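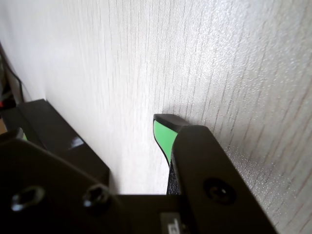 How many demonstrations does a student team need before a gripper arm learns one simple task? For a single pick-and-place with one object on a plain table, our group at Larkham planned on 200, and we had something usable to train on at 100.

I'm posting notes from our semester project as we go, mostly so next year's group has them. There are two of us, me and Yamuna Rai, and Aishwarya Warrier supervises. The task is to pick up a small handheld item, hold it upright and set it down inside a taped square.

We write the episodes down in a paper logbook as well as the spreadsheet. Number, operator, start position, kept or tossed. The spreadsheet got overwritten once in week three and the logbook saved us a day's work.

Rule we settled on early: if the operator has to regrasp, the episode gets flagged. It can still be kept, but it goes in its own folder. Yamuna wanted to toss them all. Aishwarya said keep them until we've trained with and without.

We trained with and without. With the regrasps in, the arm hesitated a lot over the object and sometimes opened again after a good grip. Without them it was quicker but gave up when the first try missed. We're going with a small share of them for now.

Fingers. Ours are plain black ones with flat faces, held on with screws. Check the screws before every session. We lost an afternoon in April to a finger that had worked itself a bit crooked, and every grip from that day is slightly off compared with the rest.

Flat faces are fine on anything with two parallel sides. On a rounded handle you want to come in square or it rolls. We practised the approach for an hour with no recording running and it was time well spent.

May 18, 2021. Session at the Jastbridge lab this morning. 51 episodes kept, which is our best day. Both of us operating, swapping every half hour so our wrists get a rest.

Swapping operators changed the data more than I expected. I come in low and slow, Yamuna comes in from higher up and closes fast. The first model was trained only on mine and it moved like me, which was a bit odd to watch.

Someone asked about the table. It's a pale wood-grain top. We tried a dark mat for a week and went back, mainly for the colour contrast with the black fingers.

Cables: tie them back further than you think you need to. Leave slack at the wrist joint. Rajan Hall has a box of hook-and-loop straps in the second drawer, please put them back when you're done.

Next up is moving the start position around more. So far the object has mostly begun in the centre third of the table and the arm is poor outside it. Aishwarya has asked for a grid, so we'll mark one out in pencil.

We show the project at the Homdale student day in July. If you're in the course and want a turn at operating before then, message me or Yamuna. Bring your own pen for the logbook.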